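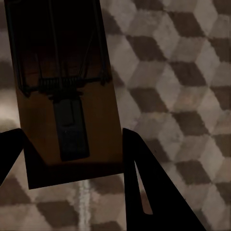

仿真与数据 > 套件评测 > Nadmont 桌面抓取包

主题：Nadmont 桌面抓取包用了一个月，值不值这个钱
发表于 2022年6月15日 星期三
标签：仿真 腕部相机 夹爪 合成数据 收费套件

版规提醒：本版只谈买过、租过或者试用过的东西。报价请写清楚是个人授权还是团队授权，厂家的人发言请在签名里注明。
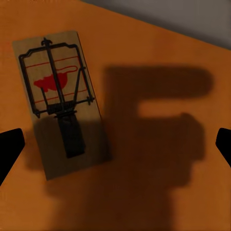 Murray Lachance

之前在选型帖里说过要写，拖到现在。先交代条件：我买的是个人授权，每月 268，自己付的钱，厂家没有给过折扣。机器是一台旧工作站，单显卡。用途是给一个双指夹爪的抓取策略做预训练，真机那边是 Enemgate 的台子。

包里有 70 个物体模型，6 个任务模板，一套可以换的桌面和地面材质，还有渲染好的 400 条示范轨迹。渲染器和物理引擎是分开的，可以只用其中一个。文档有英文和中文，中文版比英文版旧，参数名有几处对不上，以英文为准。

安装没什么好说的，照着脚本走，中间要手动填一次授权码。如果机器上装过 Mostmont 的旧插件，要先卸干净，否则材质路径会串，加载出来的桌面是默认灰。

我主要测的是捕鼠夹这个物体。选它的原因是它又扁又长，木板上面有弹簧、钢丝框和踏板，夹爪从哪个方向下去结果差别很大。马克杯和方块谁家都做得不错，看不出好坏。

好的地方：

钢丝部分是单独建模的，弹簧能看出一圈一圈的线。木板上的红色老鼠图案贴得正，没有拉伸。

阴影会跟着手臂走。机械臂在桌面上方时，自己的影子会盖住物体的一部分，这一点对腕部相机的策略很要紧。我以前用过的两个包都把自身阴影关掉了，训出来的模型上真机，一遇到影子就乱动。

地面和桌面材质可以按比例混着抽，能在配置里写权重。

不好的地方：

夹爪颜色太黑，手指上几乎没有明暗变化。真机手指是磨砂的，有反光，这块要自己改材质。

捕鼠夹的碰撞体是简化过的，钢丝框不参与碰撞，手指可以从框里穿过去。文档里写了，但是写在附录里。

示范轨迹的质量不齐。有些轨迹在下降阶段停顿很久，拿来直接做模仿学习，策略会学到停顿。我自己写了个脚本按速度过滤。

回复 1
灰桌子

碰撞体这一条我觉得比你写的严重。一个卖给做抓取的人用的包，钢丝不参与碰撞，那捕鼠夹跟一块木板有什么区别？我去年退订就是因为这个。客服当时的答复是以后的版本会做，到现在没看到。

回复 2
Murray Lachance

踏板和弹簧是有碰撞的，只有外面那圈框没有。我的任务是从两侧夹木板，框碰不到手指，所以影响不大。要是你的任务是捏着钢丝拿起来，那确实不能用。

回复 3
小谭在调参

楼主，268 一个月包不包括云端渲染？我看官网写得很绕。

回复 4
Murray Lachance

不包括。云端渲染另外按时长算，我没开，全在本地跑。分辨率不高的话本地够用，就是要挂一晚上。

回复 5
northpine

说一点不同意见。自身阴影这个功能被夸得有点多。MacLeod 那套里面也有，只是默认关着，要在光照设置里打开。我两套都用过，影子的效果差不多，MacLeod 的边缘还软一些，更接近我们实验室顶灯的样子。而且 MacLeod 是一次买断的。

回复 6
Murray Lachance

MacLeod 我只试用过，没注意有这个开关，这条算我漏了。回头在首帖加个说明。

不过买断版不带后续物体更新，要看你一年用几次。我这边每隔一段时间就要换物体，按月付比较合适。

补充一下空场景的问题，有人私信问。任务模板里有一个“清桌后”的状态，物体拿走之后手臂回到起始位，继续录一段。这一段很多人直接删了，我建议留着。

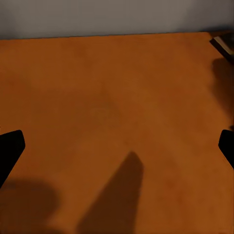 我拿留和不留各训了一版。不留的那版，策略在夹爪下面没有东西的时候会反复开合，偶尔还会往下探，把影子当成物体去夹。留了以后这个毛病少了很多。比例不用高，在采样权重里给一点就行，给多了它会发呆，有物体也不下去。

另外空桌子的录像也适合拿来查材质。物体一多，眼睛会被物体带走，桌面贴图有没有重复、墙和桌子交界的地方有没有漏光，都要没东西的时候才看得清楚。

回复 7
灰桌子

把影子当物体这个现象我在真机上也见过，下午有太阳的时候特别明显。但我不认为是缺空场景造成的，我觉得是深色物体太多。你把深色物体的权重降下来试试。

回复 8
Murray Lachance

有可能两个原因都有。我没有单独测过深色物体的权重，手上这版跑完再试，结果另外发帖。

回复 9
小谭在调参

再问一个，棋盘那种花地面有必要开吗？我开了以后训练慢，收敛曲线也难看。

回复 10
northpine

看你真机的环境。我们实验室就是灰地胶，开花地面等于让模型去适应一辈子都见不到的东西。我后来把那几种几何图案全关了，成功率没有掉。

回复 11
Murray Lachance

我的意见跟楼上相反。曲线难看是正常的，任务变难了。我这边真机台子换过一次地方，从水泥地搬到了有花纹的瓷砖旁边，没开花地面的那版直接不能用，开了的那版还能夹。如果你确定设备不挪地方，关掉也可以。

有一种立体方块的拼花，远处的格子会糊，斜着看容易让深度估计出错。用深度的人要留意，只用彩色图的话问题不大。

回复 12
老周修机械手

我是用真机多、用仿真少的人，说点外行的看法。捕鼠夹这种东西，真的木板会翘，弹簧一边高一边低，同一批货拿出来几个都不一样。仿真里面就一个模型转来转去，训得再好也就是认识这一个。包里能不能改尺寸？

回复 13
Murray Lachance

能整体缩放，也能改质量和摩擦系数，不能单独改弹簧高度，也不能让木板变形。想要变形得自己在建模软件里改完再导入，导入的格式要求在文档第二章，中文版这一章是对的，可以直接看。

回复 14
老周修机械手

那还是麻烦。我宁可多花两天在真机上录。

回复 15
小谭在调参

真机录捕鼠夹，手指不疼吗

回复 16
老周修机械手

把弹簧拆了再录。拆完外形差一点，夹木板够用了。

回复 17
北仓

团队授权的情况补一下，供比较。我们组是去年 8 月签的，合同按席位算，跟个人版的内容一样，多一个共享物体库和工单支持。工单一般第二天有人回，技术问题答得还行，催版本更新没有用。授权服务器出过一次故障，整个上午打不开软件，后来给延了一周。

续约的时候注意，系统默认勾自动续，取消的入口在账单页，不在设置页。

回复 18
灰桌子

个人版也是这样，我当初多扣了一个月，找客服退回来了，要提供付款截图。

回复 19
Murray Lachance

首帖要改的我列一下，今晚编辑：MacLeod 也有自身阴影，默认关；云端渲染另收费；自动续费的取消位置。

我的结论暂时不变。做两侧夹取、只用彩色图、物体要常换的，可以先买一个月。要捏钢丝、要物体变形的，先别买，等它碰撞体更新。过滤停顿轨迹的脚本我整理一下注释，放到资源区，需要的人去那边下。

回复 20
小谭在调参

脚本放好了麻烦在这边留个言，我先把 Mostmont 的旧插件卸了。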